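Workshop Tips for a School Robot Arm Club: Printed Blocks, Paper Tags and a Tidy Table

If your club has just got its hands on an arm and a 3D printer, you are in for a terrific few months. Our lot at Leltby have been building and rebuilding the same assembly task since April, and the list below grew out of the notes stuck to the inside of our cupboard door. Most of it is glue, paper and patience, with hardly any programming at all!

Our task is called Pornis (a student's name for it, long story). The arm has to find a white printed block by its tags, bring the fingers in on either side of a narrow upright ridge, and carry on from there.

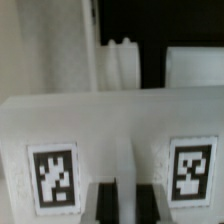
Words by Sigita Kazlauskienė, Leltby Robot Club
Filed under: Workshop, Printing, Clubs

I'll take these in the order you're likely to need them. Skip ahead if your parts are already printed.

Print a dud first
Before you commit to the full-size block, print just the ridge and a bit of the face beside it. It uses hardly any filament and you'll find out quickly whether your fingers fit either side. We went through three ridges before we were happy, and the rejects make excellent cable clips once you've sawn them down.

Go matte, and leave the layer lines alone
Every year someone wants to sand and polish. I love the keenness, but a shiny white face throws glare straight back at the camera. Plain matte white straight off the printer bed has been grand for us. A quick rub to take the strings off the corners, a wipe with a dry cloth, done.

Put the numbers in the plastic
Texta wears off and stickers get picked at by bored fingers. Have the students add raised numerals to the model so every part carries its own label for life. Make them bigger and deeper than you think you need. Small ones come out so faint you have to tilt the part under a lamp to read them.

Cut your tags with a white margin
The tag needs clear white space right around the black square, so don't trim tight to the colour. A steel rule and a fresh blade are miles better than scissors. If the edge comes out a little ragged, don't fret. It's the black square the software cares about, and a furry bit of paper outside the margin does no harm.

For sticking, we use a glue stick on the back of ordinary paper and press down from the middle. Avoid sticky tape over the front. It's the glare problem again!

Crooked is fine, curled is not
I used to make the kids peel off anything that wasn't dead square. What a waste of an afternoon. A tag that leans a few degrees can be measured and the lean typed in. A tag with a lifted corner changes shape every time somebody walks past with a fan heater. Flat first, straight second.

Use a different tag for every spot
Two tags on one face, two different patterns. Write down which is which in a notebook as you stick them, with a sketch of the block. We keep ours in an old exercise book with Erdős written on the cover, after the maths club that had it before us, and it has saved us more times than I can say.

Bring the fingers in open and centred
This is my favourite bit to teach. Get the students to drive the arm by hand, slowly, until the ridge stands between the two dark pads, then stop. Look at the gap on each side. Nudge. Look again. Only save the position once everyone at the table agrees on it. Taking turns is slow, and they get surprisingly good at it!

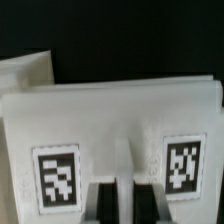

Setting up the table

A black tabletop with white parts is a lovely combination. The edges show up crisply and dropped bits are easy to find, if they're white. If they're black screws, good luck to you (keep a magnet in the drawer).

Hang something plain behind. Ours is a big flat green backdrop, and it made a noticeable difference to how calm the room feels as well as to the pictures. Iron it before you hang it. Matte cloth from the remnants bin is perfectly good.

Keep a flat tag board on the table. We have a white one with four tags in a two-by-two grid, and it lies in front of the robot base. Check against it before each session and you'll catch a bumped camera before you've wasted an hour blaming the code. Ours sits 110 mm clear of the base foot, and there's a cardboard spacer cut to that length so even the newest member can put it back properly.

Run the cables along the back. The big black ones want a gentle curve with no kinks, well out of the arm's way. Anything thin that rides on the arm should have a loop of slack, and somebody should watch that loop the first time a new movement is run.

Build long rails in segments. A front rail in one piece is too long for most school printers. Print it in sections, butt them together on a flat surface and don't bother filling the seams.
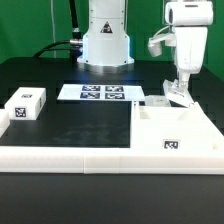
Gripper lowered over the back of the fixture, tag board in front of the base.

Looking after it all

Dust the recesses with a soft paintbrush. Scuffs on the black areas can wait until end of term.

Reprint tags in batches. We do a sheet of 26 at a time and keep the spares flat inside a heavy book. Set your printer to 100 per cent scale, never "fit to page", and measure one with a rule before you cut the lot.

Store blocks tag side up, in a shallow tray lined with an old tea towel.

Next up for us is the Flarwood round, where clubs swap tables for the morning. If you're coming along, bring your own glue stick!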